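Dukach Brings Printed Backdrops and Brick Walls to Comside in October

COMSIDE - Dukach, the Trarkport maker of printed backdrops for hobby tables and small displays, will open a hands-on display room in Comside this October. The room is on the ground floor of the Panicker building and will be open to the public through the end of the month. Admission is free.

Visitors will be able to try the company's backdrops with their own models, figures and brick builds. Tables are set up along the windows, and each can be booked for a one-hour slot. Walk-ins are welcome when a table is free.

The display centers on the Painted Fields line, a group of large prints in the manner of Van Gogh. The prints show heavy brushstrokes in ochre, mustard and cream, with streaks of dark green, and are meant to stand behind a build and fill the view from edge to edge. Dukach began selling the line last year and has shipped 2906 prints so far. 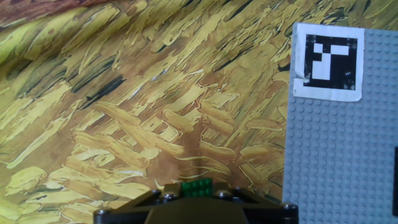
Many customers build on LEGO baseplates and have asked for a background that does not compete with plain gray studs. The wheat field print was the first answer to that request and remains the best seller in the line. At the Comside room, baseplates will be available both flat and upright, so that builders can see how a wall or a floor looks against the print before they buy one.

Prints can be hung flat or bent into a shallow curve behind the table. Staff will show both methods on Sunday afternoons at 3 p.m. The session also covers how to roll a print for storage and how to ease out wrinkles once it has been unrolled. No booking is needed for the Sunday session.

All prints in the line will be on sale in the room at $29 each. Orders for custom sizes can be placed at the desk and picked up in Comside or mailed from Trarkport. Schools and clubs may borrow a print for up to two weeks against a deposit.

Parking is available behind the Panicker building, with the entrance on the north side. The display room is step-free. Children under eight must come with an adult.

Table bookings can be made at the Dukach desk in Comside or by phone at extension 1428.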